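The Plate by the Door
By Jolene Partington
April

Every household has a fruit bowl, and every fruit bowl has a tenant nobody wants to eat. In ours it was a pear. I had been walking past it for the better part of a week when I decided to find out why we keep fruit on display in the first place, and whether a plate would do the job any better.
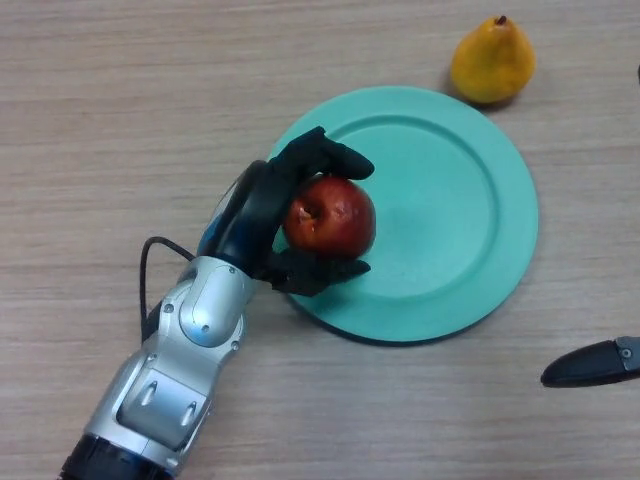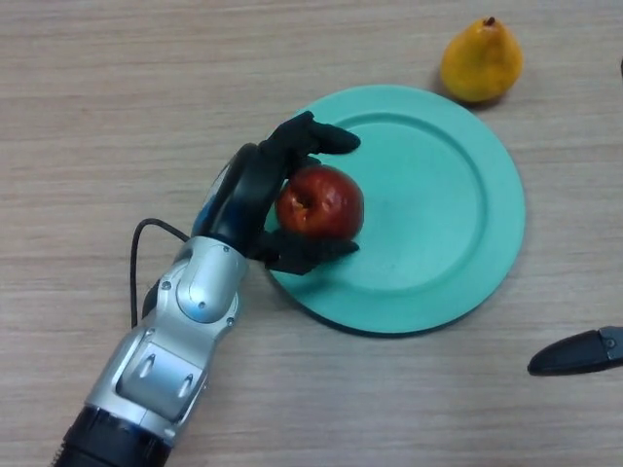
A round plate in mint green, on a pale wooden table.

CLOLTVILLE, April

The bowl has had a long run. It looks generous, it fills the middle of a table, and it hides its mistakes under a layer of respectable oranges. My mother kept one the size of a hubcap. We were forbidden to touch the top layer when company was expected, and the bottom layer had usually become a matter for the compost by the time company left.

Nestor Lumanlan thinks the whole arrangement is a racket. He sells secondhand dishes out of a former feed store in Vonindale, where he has 1,000 plates on the shelves and, by his own account, customers for 60 of them. Fruit bowls he won't stock.

"A bowl is a place to forget things," he told me, wiping down a gravy boat that had also been forgotten. "Put an apple on a plate and you have to look at it. You've made a commitment to that apple."

His rule is simple enough to fit on the back of a receipt, where he wrote it for me: one plate, one layer, no more fruit than you'd eat by tomorrow night. The plate should have a rim wide enough to stop a rolling apple and a middle that dips a little. It should be a color no fruit has any business being. He is firm about mint green. Red apples look redder on it and a yellow pear looks as if somebody arranged it on purpose, even if you dropped it there while hunting for your keys.

I asked about green apples. He said people who buy green apples can sort out their own problems.

I paid 5 dollars for a plate and drove home to Cloltville with it belted into the passenger seat. My husband, Marty, met this development with the calm of a man who has seen me bring home a bread box, a second bread box and a device for storing half an onion. Our daughter Elley asked where the rest of the fruit was. I said it was in the refrigerator, waiting its turn. She said that sounded like the dentist.

The first morning I put out an apple and a pear. The apple was gone before lunch. The pear stayed where it was, and I'll admit the plate gave it nowhere to hide. Pears are difficult. They are hard as a doorknob for days, then ripe for the length of a phone call, and a bowl lets you miss the call without feeling bad about it. On the plate I had to pass judgment every time I came through for coffee. I pressed it near the stem, which is where Nestor says to press. I pressed it again at 2 in the afternoon. By supper Marty had asked me to leave the pear alone.

We ate it the next evening, cut in quarters over the sink, and it was very good. I can't remember the last time I said that about anything from the bowl.

There are drawbacks. A plate takes up as much table as a bowl and holds a fraction of the groceries. It invites other objects. On our third day it held a banana, a library card and a battery of unknown condition, and I had to give a short speech. Bananas themselves don't really suit it; they lie there like something that fell off a truck. Grapes wander. Marty wants it noted that you can't put a melon on it, though we have bought nearly 2 melons in our whole marriage, the first having been returned.

When I called Nestor to report, he wanted to know what I'd done with the old bowl. I told him it was on top of the refrigerator, with the mail in it. There was a silence on the line, and then he asked whether I might need a plate for that, too.

14 comments | 60 shares

Write to the home desk with your own fruit arrangements.
Copyright. All rights reserved.
Back to top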